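Padon trains its night crew alongside a robot arm

Data center operator Padon plans to hand part of its overnight drive replacement work to a robot arm by December, and the 33 technicians who do the job now are learning to supervise it.

The company has 300 racks at its Albers site. Technicians swap some 100 drives there in a typical month, many of them after midnight.
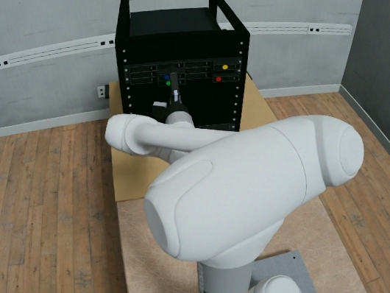
Simulated view of the arm with its gripper at the front of a rack.

Under the plan, one technician per shift will approve each swap from a desk and walk out only when the arm stops and asks for help. Two people cover the floor today.

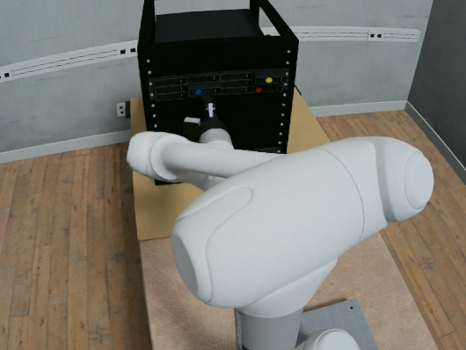
Padon says no jobs will be cut. Shift lead Yvonne Clegg said her crew spent the spring in simulation, learning to judge an approach before approving it. They work with colored markers on the server unit, blue, yellow and red, and have to say whether the gripper is coming in straight. "I was on my feet all night for years," she said. "Now I'm reading a screen, and that's tiring in its own way."

Technicians also practice with a close view from behind the gripper, where the linkage bars hide part of the panel ahead.

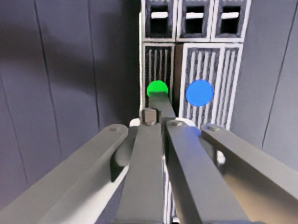

Pay and shifts

Hjalti Bach, who represents the technicians, wants the supervising role moved up a pay grade. Talks are still open. He also wants a second person kept on site after midnight.

Operations manager Bindu Nambiar said staffing would be reviewed after the first 294 swaps.

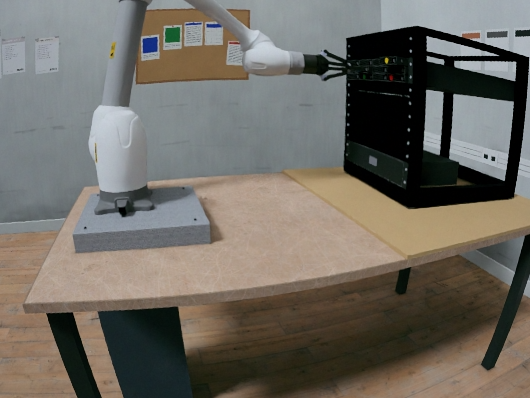 The arm on its mounting block, reaching across the table to the rack, in simulation.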